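Home Projects Reports Archive Contact

Filed under: Civic Studies / Student Work

December 2025
By Kerttu Halonen

Reading for Reform: Campaign Finance in Books for the General Public

Final report of the Pranari project, submitted to the Department of Civic Studies, Boltevia College

1. Purpose

The Pranari project examined how popular books on political reform explain campaign finance to readers with no legal training. The subject was chosen because campaign finance appears in nearly every book of this kind, yet the amount of explanation given to the reader varies a great deal. The project asked whether a reader who finished one of these books would be able to state what the author wanted changed, and by which level of government.

2. Material

The study was limited to 3 books held by the Ondov Public Library, all written for a general audience and all longer than 200 pages. Textbooks and collections of speeches were left out. The Peltonen Fund, which supports undergraduate work in the department, provided a grant of $400 for copying and interlibrary loans.

From each book the project selected the passages dealing directly with donations, spending limits and public funding. A summary of each proposal was then prepared, using the author's own terms wherever possible. The summaries were limited to 3000 words in total so that they could be compared side by side.

3. Findings

The authors agree more on the problem than on the remedy. Each book describes large donations as a cause of public distrust, and each gives this point an early chapter. Proposals come much later. In one case the reader must reach the final pages before learning that the author supports public matching funds – and the matching rate is never given.

Federal and state action are often treated together. A proposal that would need a constitutional amendment may appear in the same paragraph as one that a city council could adopt by ordinance. The project regards this as the most serious weakness in the material. A reader who wishes to act on a book's advice has no means of telling which office to write to.

Historical quotations are used freely. They lend weight to an argument, but in several passages the quotation takes the place of an explanation. Sources were given for some of them and not for others, and the project did not attempt to trace those that lacked a source.

4. Limitations

The selection was small and depended on the holdings of one library. The summaries were written by one student and reviewed by the project adviser in June. A second reader might have divided some of the proposals differently, particularly those on disclosure rules.

5. Recommendations

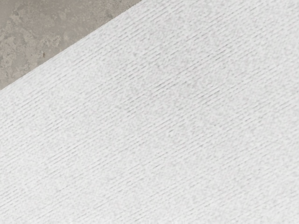 The department is advised to publish the summaries as a short guide for library visitors, arranged by level of government. Each proposal should state who would have to approve it and what it would replace. A plain layout is preferred, and the cover should be kept to two areas of color, a gray-beige corner and a broad near-white field meeting along one long diagonal edge. The title can be set on the paler side, where there is the most room. Copies should be left with the Ondov Public Library – at the reference desk if space allows – and the text should be reviewed whenever state disclosure law is amended.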